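Gornix charging dock

The Gornix is a wireless charging dock for mobile phones and earphone cases, sold by the accessory maker Prondov. It holds one phone upright and has a second, flat charging area at the base. It was designed by Sachiko Nomura, who had earlier worked on cable adapters for the same company.

History

Prondov began as a seller of replacement cables and travel plugs in Clistlow. Its first wireless product, the Mridha, was a flat pad which charged a single phone. Owners complained that the phone slid out of position when it vibrated, and that in the morning the battery was sometimes still empty. Nomura started to work on an upright model as an answer to these complaints.

An early version had a folding arm. It was abandoned when the hinge became loose during testing, and the arm was replaced by a fixed back with a rubber lip at the bottom. The dock went on sale in December under the model number 1324. A first batch was recalled by the company before it reached most of the shops, as the power supply gave a humming noise which some people could hear at night.

Design

The dock consists of a weighted base and a back plate leaning slightly to the rear. Inside the back plate are 2 coils, one above the other, so that a phone can be charged in the vertical or in the horizontal position. The third coil lies in the base and is meant for an earphone case. The whole unit weighs 246 grams without its cable.

Power comes through a USB-C socket at the rear. The cable is detachable, and other cables can be used if they carry enough current. A small light on the front edge shows the state of charging. In the original model this light could not be switched off, and many owners covered it with tape. Later units have a button underneath the base for this purpose.

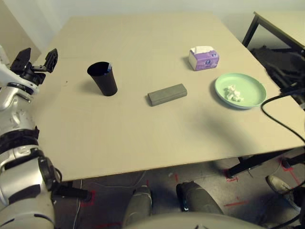 Tabletop with a black cup, a tissue box and a pale green plate.

The dock works through most plastic and silicone phone cases. Cases with a metal plate, such as those made for magnetic car holders, must be removed before charging. Bank cards kept in a wallet case should also be taken out.

Versions

The standard model was offered in grey and in white. A travel version, with a thinner base and no earphone coil, was sold for a short time and then withdrawn. The current version has the same shape as the first one but uses a quieter power supply, and its rubber lip can be taken off for cleaning. Replacement lips are available in 3 colours.

Reception

Reviewers praised the stability of the dock and the possibility to read messages while the phone is charging. The price was considered high for a product without a fan, as phones in thick cases became warm and charged more slowly in summer. The short length of the supplied cable was also criticised, and Prondov later included a longer one.

See also

Mridha (charging pad)
Inductive charging
USB-C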